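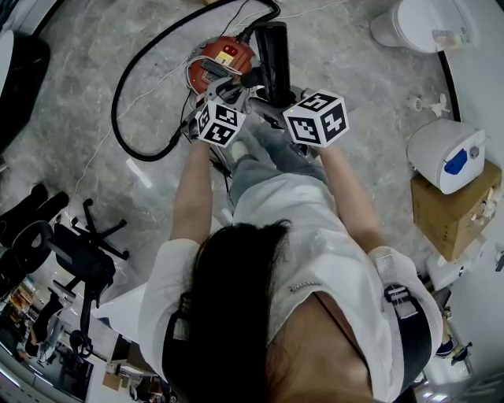 Handheld vacuum with orange-red motor housing on gray marbled floor, bathroom, Skestmont residence hall.

Skestmont Housing Forum > Cleaning and Equipment > Vacuums in bathrooms: proposed standard

hall_operations_2
Members are invited to comment on the draft standard for dry cleaning of bathroom floors in the Skestmont buildings. The draft reads as follows.

1. Floors are to be vacuumed before any mopping. Hair and dust that meet water first will collect at the drain.
2. The hose is to be laid to one side of the room before the unit is switched on, clear of the toilet base.
3. Power cables are to be kept out from under the hose wherever the outlet allows.
4. Boxes and small appliances stored on the floor are to be moved into the hallway until the work is complete.
5. Loose fittings are to be picked up by hand and set aside.

Comments will be accepted through the end of October.

bument_east_desk
The Bument building supports items 1, 2 and 5. We request that item 4 be reconsidered. Our hallways are fire routes, and residents have been instructed to leave nothing in them at any hour. A box placed outside a bathroom door for ten minutes is still a box in a fire route.

karam_facilities
We concur with the Bument desk on item 4. An adjoining bedroom or closet would be acceptable.

On item 3, the caption photograph shows a thin white cable passing beneath the hose. In the Karam building this arrangement is common because most bathrooms have a single outlet. We would prefer wording that prohibits cables on a wet floor and leaves the matter of crossing to the cleaner.

tilegrout263
I must disagree with the above. A cable under a hose will be dragged when the hose is moved, and whatever is plugged in at the other end will be dragged with it. Item 3 should remain as written. If there is one outlet, the cleaner should unplug whatever else is using it.

karam_facilities
The objection is noted. Unplugging residents' property requires their permission under our current rules, and obtaining it for 300 rooms is not practical.

tilegrout263
Then the rule on permission should be amended at the same time. The two should not be treated separately.

northwing_resident
May a resident comment? I clean my own bathroom and use the hall vacuum from the Beditby storeroom. Item 5 is welcome. Last term a small plastic part from my shower went up the hose and the replacement took weeks to arrive. I would suggest that the sign-out sheet remind borrowers to look around the toilet and along the shower before starting.

hall_operations_2
The reminder can be added to the sign-out sheet at Beditby. Item 4 will be revised to read "moved to an adjoining room or closet." Item 3 remains open, and further comments on it are requested from the other buildings.

bument_east_desk
Bument has no objection to item 3 in either form. We ask only that the final version fit on one page, as it will be posted inside the storeroom door.

Reader comments (3)

pailandbrush: Does the standard apply to carpeted dressing areas or only to hard floors?

hall_operations_2: Hard floors only. Carpeted areas are covered under a separate schedule.

quietfloor100: Please consider a rule on hours. A vacuum in a tiled room carries through the wall, and 7 a.m. is too early.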